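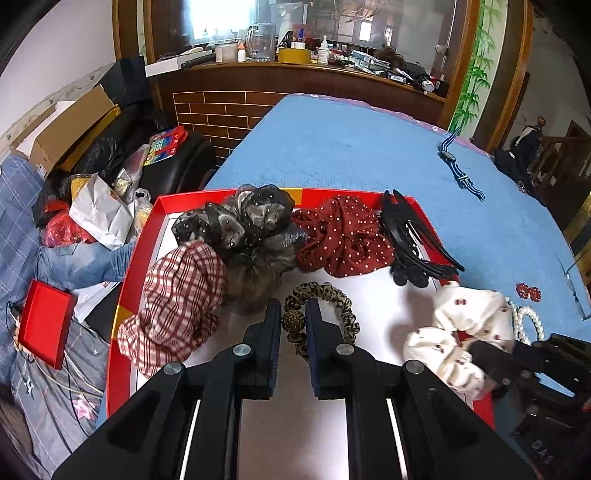 A visit to the Irker workroom at Stultodham

I went to Stultodham on 2022-11-24 to see how Irker teaches its sorting arm, a project they call Sisay. I had asked in September and got a short reply with a bus number in it. The stop is at the bottom of a hill and the walk up takes 16 minutes with a bag.

Saron Feyisa runs the teaching side. She started me on the hand-held gripper before I had my coat off. It has two black fingers with dark blue textured pads on the inside, and you work it yourself, at arm's length, over whatever you want the robot to learn. The camera on it records what the fingers are doing. Later the arm is trained on those recordings.

The job that day was hair accessories in a shallow tray with a red rim. You pick out one item, lift it clear and set it down on the blue cloth. The leopard-print coiled hair tie has a round bead on it, and Saron told me to close the pads on the coil and leave the bead alone. The big sheer scrunchie with the small beads was harder for me. I kept pinching one layer of it and dragging the rest. The black claw clip has long curved teeth, and I was told to come at it slowly.

My first tries were poor. I moved my wrist the way I would with my own hand, and Saron said the arm would have trouble following that. She wants one smooth approach, a short pause, then the close. If you miss, you open up and go again without stopping the recording - the misses get kept and labeled. A full set for one person is 100 pickups. I did mine in two sittings and my forearm was sore on the bus home.

After lunch Tullio Fabbri showed me the remote-control setup, called Skistgate. You sit with a pair of handles and a screen and drive the arm directly. I found it slower and more tiring on the eyes. There is a small delay, and you can't feel when the pads touch. Tullio prefers it for stiff objects, where the arm's own reach is the problem. For soft things like scrunchies he sends people back to the hand-held tool.

I asked how many recordings they had for the tray task. The answer was 119 sets, of which 3 had been thrown out over bad timing data.

I did not see the arm do the task on its own. It was in pieces for a wrist repair, so I can't say how well any of this carries over. Saron offered me another date once it is back together.

Visits are by arrangement only. Wear short or close-fitting sleeves, and bring your own lunch, as the nearest shop is back down by the bus stop.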